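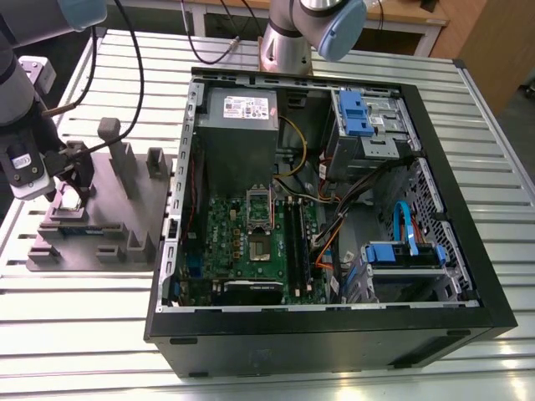 Text: Baiba Luik
Technical review: Sadao Maruyama
Hosmont Refurbishing Guide, Section 4: Opening the Tower and Fitting the Processor and Memory

This section covers desktop towers that arrive without a processor. Read Section 3 first if the unit has not been logged. Allow 34 minutes for a first unit.

4.1 Before you start

Shut down the computer, switch off the power supply at the back, and pull the power cord. Press the front power button once and hold it for five seconds. Put on the wrist strap and clip it to bare metal on the chassis.

You will need:
Phillips screwdriver, size 2
Thermal paste (Brustau gray, small tube)
Lint-free wipes
Tray for screws
Work order with the part numbers for the processor and memory

4.2 Opening the case

1. Lay the tower on its side on the worktable with the removable panel facing up.
2. Take out the panel screws at the rear and put them in the tray.
3. Slide the panel toward the rear and lift it off. Store it upright where it won't get stepped on.
4. Find the power supply, the motherboard, and the drive cage before touching anything. On this tower the power supply is in the corner next to the motherboard, with its specification label facing you. Copy the rated output from the label onto the work order.
5. Move loose wires away from the socket. The bundle from the drive cage can be pushed back toward the cage by hand. Do not use cable ties yet.

Note: Leave the expansion card seated unless the work order calls for a swap. It does not block the socket.

4.3 Fitting the processor

Caution: The gold contacts in the socket bend easily and cannot be straightened at the bench. Do not touch them, wipe them, or blow on them. If the bracket is open and you are not working on the socket, lay the plastic cap over it.

1. Release the lever and flip the metal bracket fully open.
2. Look across the contacts from a low angle under the bench lamp. If any are out of line, stop and tag the board 692.
3. Hold the processor by its edges. Match the notches to the socket and lower it straight down. It should drop in with no pressure.
4. Close the bracket and bring the lever down. The lever takes some force - this is normal.
5. Apply a small dot of paste to the center of the processor and fit the cooler. Tighten the screws a little at a time, working corner to corner.
6. Plug the cooler lead into the fan header.

4.4 Fitting the memory

1. Open the clips on the black memory slots.
2. Line up the notch in the module with the key in the slot.
3. Press down on both ends until the clips close. A module that rocks is not seated.
4. If you have only one module, use the slot marked first on the board. Check the Urrutia board sheet if the marking is hard to read.

4.5 Checking the drive bay

The hard drive bay has a blue carrier clip. Press the clip in, slide the carrier out, and look for a drive. Remove any drive you find and send it to the wipe station with form 2709. Do not power on a unit with a customer drive in it.

The light-blue SATA cable stays with the chassis. Check both ends for a cracked housing. Replace it if the plug feels slack in the port.

4.6 Closing up

1. Check that no wire crosses the cooler fan.
2. Count the screws in the tray against the work order.
3. Slide the panel on and fasten it.
4. Stand the tower up and move it to the Hullow test rack for Section 5.

Note: Record a failed first start as code 600 and bring the unit back to the worktable. Reseat the memory before changing any other part.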